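Este site usa cookies para melhorar a sua navegação. Aceitar | Saber mais

13 de julho de 2023 — por Onni Ahonen

Olá, vizinhança! Estou à procura de 14 pessoas para a nova temporada do Vimau, o meu grupo de conversa sobre coisas da casa que toda a gente adia: pilhas gastas na gaveta, torneiras a pingar, manuais que já ninguém encontra. Juntamo-nos na sala de cima do Lo Presti, bebemos um café e vamos trocando truques (e queixas, muitas queixas!).

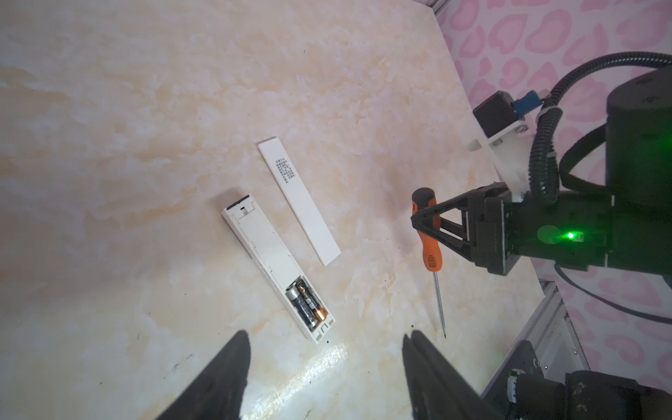
Não é preciso jeito nenhum, eu próprio tenho pouco. Peço só que venham a 3 encontros até janeiro e que tragam uma pequena tarefa parada lá de casa — quanto mais antiga, melhor. Quem ainda não tem 20 anos também pode vir, desde que acompanhado.

A inscrição é gratuita e o café fica por minha conta. Deixem nome e contacto ao balcão do Lo Presti, ou falem com o Rok Radonjić, que trata da lista quando eu estou fora. Respondo a todos, prometo!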